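Home Reviews Kitchen Storage Contact

Starkano two-tier dish rack: long-term review
By Doina Petkov

I paid $33 for the Starkano in July to replace a plastic rack that had cracked along one side. It gets used every day in a household of three.
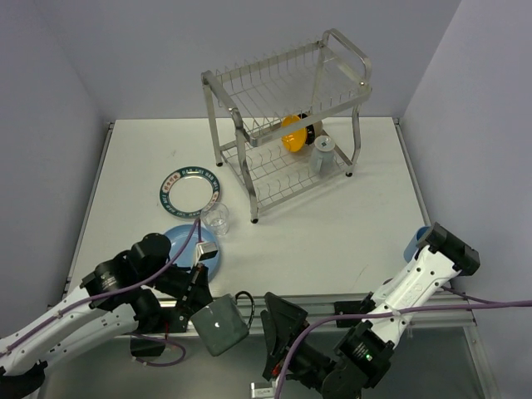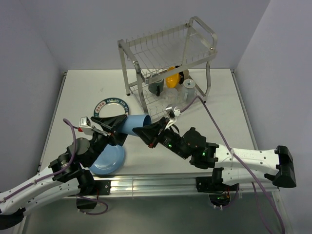 Assembly took 17 minutes. The end frames bolt on, and the holes lined up without any forcing. The rubber feet grip well on a smooth top and haven't left marks.

The lower tier is the better half. The wavy wires hold bowls on edge, and mugs sit upside down without tipping. Large dinner plates are another matter. They lean into the bar of the upper tier, so I dry mine by hand. The upper tier is fine for saucers and side plates, but the dividers are too short for anything tall.

There is no drip tray in the box. Starkano sells one separately, and I use a folded towel. After 30 washes I found one small rust spot at a weld. It wiped off with baking soda and hasn't come back.

Good value if you mostly wash bowls and cups. For a lot of big plates, look at the single-tier Clastham.

Rating: 4 out of 5

158 shares 17 comments

Contact us | Copyright Fadport | Back to top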